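Nakpan Learning Materials Project
Interim Progress Report to the Harance Fund
Submitted by Apinya Sombatkul, Project Lead
Friday, February 15, 2019

1. Work Surface

The grant provided for one shared wooden table on which handling materials are tried before they go out to partner schools. The table is in service. Its light, plank-patterned top has proved suitable, and brightly colored parts such as the lime-green ring are easy to find against it.

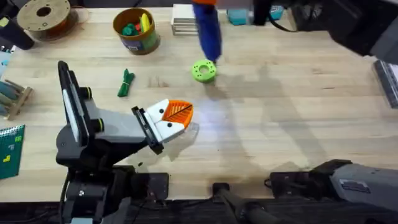
2. Materials on Trial

The ring, with its large center opening and circle of small holes, remains the main item for fitting activities. A small green cone has been added to the table, and orange filament is kept on a wooden spool close at hand. Teal rods are stored in a small wooden rack at the side.

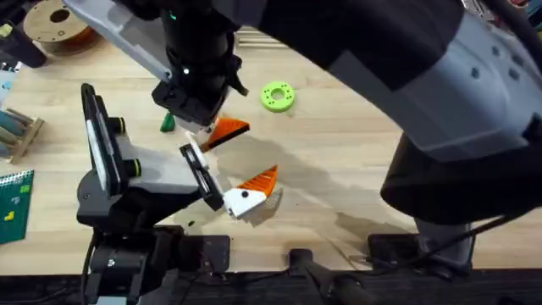 Spending on materials stands at over $500, within the approved budget. Two items from the Cleltero order remain outstanding – delivery is expected before July.

The play food set is also under review. It includes a green asparagus bundle molded in one piece with a yellow band, and the remaining pieces are kept together in a round container. 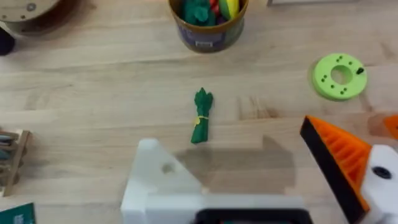

3. Next Period

The project will prepare 24 sets for the Mundidero schools and submit a revised storage plan with the final report.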